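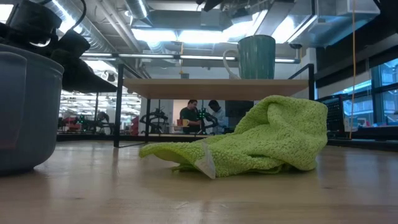

*Figure 5.1. Workspace for the Huker trials, side view. Green cloth in front of the two-level rack; teal mug on the shelf.*

# Chapter 5. Scoring Two-Arm Tidying Tasks

Chapter 4 treated grasping as a single event with a clear end. Most household work does not divide so cleanly. Moving mugs to a shelf while a cloth lies nearby requires a series of grasps, and an early error may show only later in the run.

The method used here is due to Thygesen and Kennedy. Each run is split into stages, and each stage is scored from recorded views alone. The operator's notes are kept but do not enter the score. 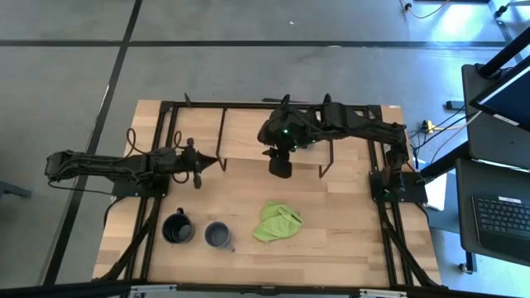
A fixed view settles questions of layout: which objects lie on the table, and on which side of the rack. It is weak on contact. A finger two millimeters above a rim and a finger touching it can look the same from a distance, so Kennedy's scoring sheet marks such stages "open" until a second view is checked.
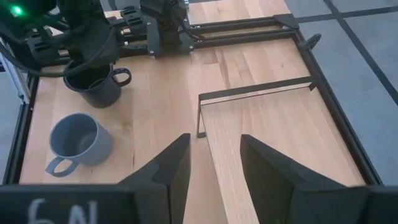 Wrist views have the opposite fault. They resolve the fingertips well but lose the rest of the table whenever the arm turns. Section 5.2 gives the rule for combining the two kinds of view, and Section 5.4 applies it to the 361 runs of the Ustberg set. Readers who skipped the notes on camera timing in Chapter 2 should return to them first.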